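What I'd budget for if I was starting again

I've been putting off this post because it's mostly about money, and I was never the sensible one with money. But a few of you asked what the setup at Drotbridge has cost so far and what's next on the list, so I've made a pot of tea and dug out the spreadsheet.

When I started planning I did what everyone does, I think, and spent weeks comparing arms. Reach, payload, noise, how long the lead time was from Prukport (seven weeks, if you're wondering, and then a bit more because I'd got the delivery postcode wrong). I had a lovely tab for arms. The tab for everything else had three lines on it and one of them was "bits".

"Bits" is where the money went! Cables, for a start. Then spare gripper fingers, which I now buy five at a time. Bolts in sizes I didn't own. A second power strip, then a better second power strip. And shelving, because all of this has to live somewhere and for most of the spring it lived on the floor.

Tables deserve their own paragraph. I nearly ordered a proper workbench from a place in Rultthorpe, a beautiful heavy thing on levelling feet, and the quote made me go and stand in the garden for a while. So I went for two plain white tables pushed together. The join isn't perfectly flush and there's a little ridge you can feel with your thumb, but I can pull them apart and get them through the door, and I couldn't have done that with the bench. I'd make the same choice again. If you go this way, take a straight edge to the shop with you.

Then there's the stuff to pick up. I'd put down nothing at all for this, and it's a proper running cost. Cups, pouches, rolls of tape, bath things, whatever's different enough in shape and squashiness to be worth trying. I set myself £39 a month and I've gone over it twice. Clear plastic cups are cheap, so buy plenty, and get something soft as well as something boxy. Cleaning supplies come out of the same pot. Kitchen roll, mostly – we get through a silly amount of it.

Next on the list is Ko, my name for the software side of things, which needs a better computer than the one it's got. I've had two prices and they're miles apart, so I'm asking for a third before I commit. After that I'd like a decent floor mat, and some lighting that doesn't bounce off the tabletops quite so much. Both can wait until May.

I'm also keeping a bit back for repairs this time. Last year I spent right up to the line and then had to wait for a tiny metal bracket that cost less than my lunch.

If anyone has bought secondhand tables and regretted it, do leave a comment, as I'm tempted by another pair.

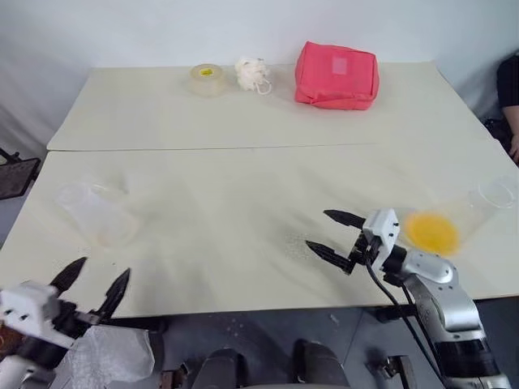
Cups over on the front table, tape and the red pouch at the back.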